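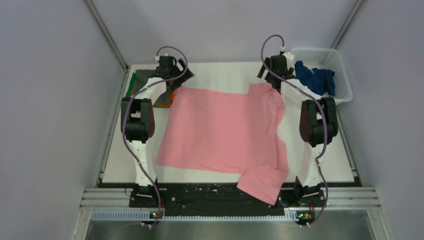

The two-armed folding table with a pink cloth laid out, a folded stack on the left and the basket on the right.

Folding table project -- progress report, October
From: Elīna Grigaitė, laundry floor lead, Lanau site
To: Cuiping Cao, Prunex Workplace Fund

Hello Cuiping,

You asked for something a bit less stiff than last quarter's report, so I've left the template alone and written this the way I'd tell it to you over a cup of tea. The spreadsheet comes separately from Pacheco head office as usual.

Where we've got to

The table is up and running in the old pressing bay, with panels round three sides and the front left open so we can get at the work. Ninitz finished the fitting in the summer and their engineer still comes in every Tuesday to tinker. We're using it for the plain flat stuff only: towels, cloths, pillowcases, the simpler tops. Fitted sheets are still done by hand and I can't see that changing before the grant ends (I've stopped asking, to be fair to them!).

For the whole of this period the table folded 1209 items that passed the check at the end of the line. The target we agreed with you was 2015, so we're well short and I'd sooner say so up here than bury it at the bottom. We lost nearly a fortnight to a worn gripper finger and a spare that went to the wrong depot, and then there was the week we spent arguing over how items should be put down in the first place. That second one was worth having. The arms cope much better when a corner is already clear of the heap, and the pass rate has gone up a good deal since we started loading that way.

Wrinkly corners are still the main headache. A big thin cloth will lie down nicely on one side and bunch up on the other, and then the second arm has to have another go at it. Ninitz have a new version of the software coming that's meant to smooth before it folds. We'll see. I've been promised that one before.

What it's like for the team

This is the bit you said your board cares about most, so here goes. Nobody has lost hours over it. That was in our agreement and it has held. What has changed is what people do with the shift. Folding used to be everyone's job from the minute the dryers finished, and by the afternoon wrists and shoulders knew all about it. Now we rota the table in pairs: one person loads and watches, the other checks what comes off, and they swap at the tea break. The mending corner has got proper time given to it for once, and the backlog there is the smallest I've seen it.

It hasn't all been lovely. Several of the longer-serving staff found the watching part dull, and I agree with them, it is dull. A couple of people said they felt they were being slowed down to match the machine, as a good folder is still a lot quicker on towels. So we dropped the rule about staying with the table for a full half-shift. You can now ask to go back to hand folding at any swap, and most people do one turn at the table and then move on. Grumbling has gone down a lot since then.

The other thing I didn't plan for was the pride people take in clearing a fault themselves. Two of the team have done the Ninitz training so far and can now reset the arms, check the cables and restart a job without ringing anyone. We've put that on their grade, with a small bump in pay, and there's a list of names for the next course. I'd like your blessing to move the leftover travel money across to pay for it.

Safety

No injuries and no near misses in the book. We did rewrite the instructions for reaching in, as the first lot were written for engineers and ran to several pages. The new ones fit on a card by the stop button: stop it, wait, then reach. The union rep went through them with us before they went up.

Money

We're under on parts and over on staff cover, mostly from backfilling shifts during training. The two come close to cancelling out. Head office have the detail.

Next few months

- Get the new smoothing software on and run it against the old one for a full week.
- Finish the second round of training, if you're happy about the travel money.
- Try a lower front shelf for the shorter members of the team, who are stretching to load.
- Repeat the staff survey with the same questions as the spring one, so the answers can sit side by side.

On the target, I'd like to talk about bringing it down for the next period. We could probably hit it by feeding the table nothing but flannels, but that wouldn't tell you or us very much. Could you ring me after 2 one afternoon? Mornings are hopeless here, the vans are all in.

All the best,
Elīna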